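Inventory at Skuldale

The estate schedule ran to 25 pages. Chaltu Teshome had reached page 15 by four in the afternoon. Crockery came after bedding and before lamps.

She worked by the method Blackwood had set out in his letter. Remove one piece from the stack. Inspect the rim, the well and the foot. Enter the condition in column 2. Return the piece to the table, never to the shelf.

The house was dated 1749 over the door. The plates were not old. Myrtle Mahmoud had bought them in April, the last April, from the shop at Sulluveck, and the receipt was clipped to the schedule. Plain white, glazed, no mark.

Barrios came in from the hall with the lamp list.

"Any chips?"

"None so far."

"She never used them, then."

Chaltu turned to the placemat. It was striped, white and a grayish brown, and it had its own line on the schedule: woven, one, fair. She initialed the line. Under "Remarks" Myrtle had written, in pencil, "for when Everett comes."

Chaltu copied the remark into the clean version, as instructed. Blackwood would receive the clean version by post.
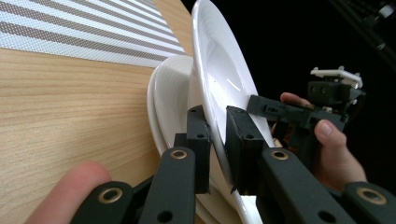
"Who gets the plates?" Barrios asked.

"Everett Blackwood gets the plates. It's on the last page, under the table."

Barrios put the lamp list down and went to find more paper for packing. Chaltu took the next piece and checked the rim.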